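Workshop Tips: Teaching a Two-Arm Table-Setting Task by Remote Control

Kerkdale workshop pages. Compiled by Oskari Rautiainen, with corrections from Volodymyr Ostapchuk.

These notes cover the place-setting task: mat in the middle, cup, plate or bowl, cutlery. The operator drives both arms from the handheld leaders and every attempt is recorded. Most of the tips apply to any small tabletop job.

Before the first recording

Home both arms and let them stand under power for 5 minutes. The shoulder motors drift slightly when first switched on and the drift ends up in the recording.

Check the rail clamps by hand. If one has moved, tighten it and redo the camera check before anything else. A clamp that slips halfway through a session spoils everything after it, and the fault is hard to find later.

Route cables over the top of the upper links, with enough slack for full wrist rotation in both directions. Turn the wrist to each limit once and watch the cable. If it tightens at either end, undo the tie nearest the wrist and try again.

Wipe the table with a barely damp cloth. Polish makes the mat slide. 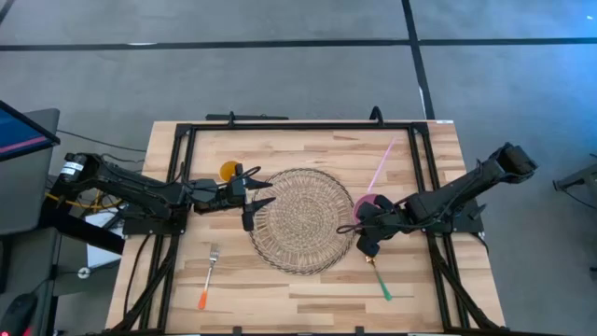 Starting positions matter more than speed. A set of recordings in which every item begins in the same spot teaches the arms that spot and very little else. Move the cutlery between attempts, turn the handles to different angles, and swap sides from time to time. A fork lying to the lower left of the mat with its handle slanting towards the near edge is a fair start for the left arm; a utensil lying directly below the right gripper is a harder one, as the arm has to back off before it can come down on the handle. Record both kinds. Keep everything inside the reach marked on the Rerkix layout sheet, and leave the outer band next to the rails clear.

Gripping cups

Approach a cup from the side with the fingers level, and stop just short of it. Close slowly. If the cup tips on contact, the fingers are too high; open, lower the wrist and start the approach again. Do not correct by pushing. The push will be copied.

Hold lightweight cups by the wall, one finger inside and one outside, where the rim is thin enough. Thick rims need both fingers outside. With a straw in the cup, keep the second arm away until the first has set the cup down and opened.

Release in two stages: open a little, pause, then open fully and withdraw along the line of approach. Lifting straight up after release catches the rim about one time in ten with the old finger pads. The Motero pads are better but wear at the tips, so inspect them weekly.

Bowls and plates

Bowls are taken by the rim. Bring the finger tip down at a slant and settle it before closing. The idle arm should be parked high and still. Operators tend to let the idle hand sink when concentrating on the other, and the recording then shows two arms moving when only one has a job.

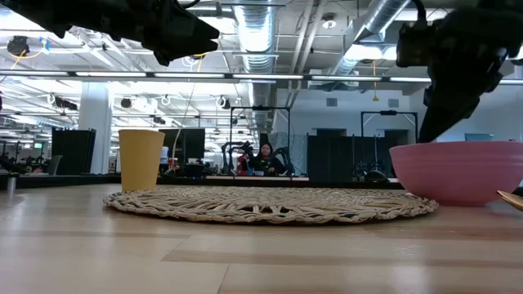
Right gripper tip at the rear-left rim of the bowl, left arm raised over the mat.

Plates are worse than bowls. A flat plate offers little to hold, and a woven mat lets it rock. Lift one side first with the finger under the lip, then close. If the plate has slid off centre, leave it where it is, finish the attempt and label it as off-centre. Volodymyr's rule is that no attempt is repaired by hand once recording has started, and we have kept to it since August.

Cutlery

Grip the handle near its balance point. Gripped at the end, a spoon swings and the head lands first. Coloured handles are easier for the operator to judge on the monitor than bare metal, particularly under strip lighting, where a polished head can vanish into a reflection on the wood.

Set the first piece down before picking up the second. Passing a piece from one gripper to the other is a separate task and should be recorded under its own name.

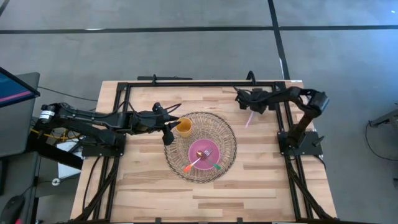 When two pieces are to go on the same plate, lower the second from the side opposite the first. Heads may overlap. Handles should point away from each other so that either arm can clear its own piece afterwards without crossing the centre line.

Pace and breaks

Record in batches of 50, then stop. Tired operators make small circling movements before each grasp, and these are tedious to trim out. Change operator between batches if there are two of you. The complete set for this task is 720 attempts, counted after rejects are removed.

Saving and labelling

Name the file before the attempt. Use task, operator initials, batch and attempt number, in that order. The Ikonen viewer sorts on the first field only, so a misspelt task name will put the attempt at the bottom of the list.

Play back every tenth attempt at normal speed. Look for dropped camera pictures, a gripper reading that never reaches closed, and sleeves in view. Reject the attempt if any of these appears and write the reason in the log.

Last revised Friday, October 4, 2024. Pad wear figures to be added.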